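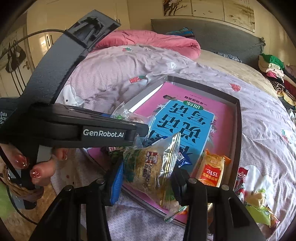

Clear snack packet held between two gripper fingertips, and open shallow box on a pale lavender-pink bedsheet.

Bed-top sorting (also bed sorting, laying out on the bed) is the household practice of using a bed as a work surface for tidying. Clothes, small packets, toys, papers, anything that needs going through. Items are put down on the quilt or sheet, split into piles or into a tray or box, then taken off again before the bed is needed for sleep. Common in flats and small houses where no table is large enough, or where the table is already full.

Not to be confused with bed making, although the two are often done in one go.

Name

No fixed name in English. "Bed-top sorting" appears in the household manual Room by Room by Jianguo Fan, first printed in 2000, and has stuck in home-keeping writing since. Older books just say "lay out on the bed". Gerardo Dagdag uses "flat sorting" for the same thing but includes floors and rugs, which Fan does not.

Surface

Most of the work is done on the quilt or on the bottom sheet. A made bed gives the flattest surface. In practice the bed is often half made – the thick comforter is pushed towards the head or down one side and a thinner quilt or sheet is left across the middle and foot.

Plain covers are easier to work on than printed ones. Small items get lost against a busy pattern, and Fan suggests a light sheet for buttons, hair clips, batteries and the like. Plush mattress covers are a poor surface for anything small as the pile holds crumbs and grips paper edges. Fine for clothes.

Height matters too. A low bed means bending, so many people kneel at the side or sit on the bed itself, which tips the piles over. Dagdag recomends working from the foot end.

Trays and boxes

A shallow box or tray is usually placed on the bed for the small things. Main types:

Open tray. Low walls, no lid. Contents visible from above. Used for snacks, medicines, stationery.
Shallow box. Slightly higher walls, sometimes the lid of a larger box reused.
Basket. Woven or braided, softer rim, less likely to mark the sheet. Heavier things sink it into the mattress.
Drawer. A drawer taken out whole and put on the bed, sorted, put back. Called the Gondau method in some of the older manuals, after the Gondau range of pull-out bedroom chests.

On a soft bed a tray rarely sits level. Round items roll to the low corner. A board or a large hardback book under the tray fixes it. Depth is a matter of taste; Fan gives 9 centimetres as the most for a bedroom tray, on the grounds that anything deeper gets stacked and the bottom layer forgotten. The trays sold by Okano were made to this depth, later ones a bit deeper.

Wrapped snacks

Single-serve packets are among the usual tray contents in bedrooms and shared rooms. They are light, bulky for their weight and slide over one another, so they are normally stood on edge in a row or laid flat in one layer. Clear packets can be sorted by eye. Printed ones are turned label up. Best-before dates are checked at this stage – often printed on or next to the crimped seal, and hard to read where the film is shiny.

Open packets are kept off the bed. Crumbs in a plush cover need a brush or a vacuum.

Clothes
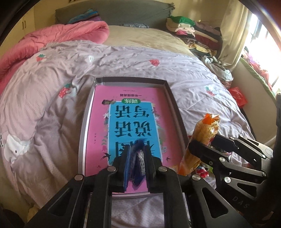
Folded clothes and textiles stacked along the side of a bed, with the comforter bunched near the headboard.

Clothes take up most of the room. The usual way is one pile per person or one pile per drawer, but a single tall stack down one side is also common, espescially where the bed stands near a wall or window and the far side is not walked on. Heavy, stiff pieces at the bottom, thin and slippery ones on top. Fan limits a stack on a mattress to 35 centimetres. Above that it leans.

Things without a place yet (odd socks, a cloth, an empty bag) tend to collect at the edge of the bed. Dagdag calls this the "verge" and says to clear it first. Fan says last. Both books were still in use at the Ulau home-keeping school when its course was rewritten, and the notes give the two orders side by side without picking one.

Spare quilts and blankets are folded and leaned upright against the headboard, which keeps the middle of the bed free. A fabric-covered headboard holds them better than a smooth one.

Order of work

Varies. A typical order in the manuals:

Open the curtains for light
Push the comforter back, smooth the quilt
Place the tray near the middle or foot
Clothes to the side, small things to the tray
Put away clothes, then the tray
Shake out the quilt, make the bed

Extent

Little has been written on how widespread it is. The Nedeljković household survey asked 929 households where they folded laundry; the bed was the most frequent answer, ahead of table and sofa. Ironing boards hardly figured. The survey was carried out in August, and did not ask about small items or food.

Criticism

Mainly hygiene. Outdoor clothes, shoes and bags on bedding are discouraged in all the manuals named here. A washable throw over the quilt is the usual answer. Second complaint is that unfinished piles get moved to a chair at bedtime and back again next morning. Dagdag has a whole chapter on the chair.

See also

Bed making
Laundry folding
Drawer divider
Tray
Headboard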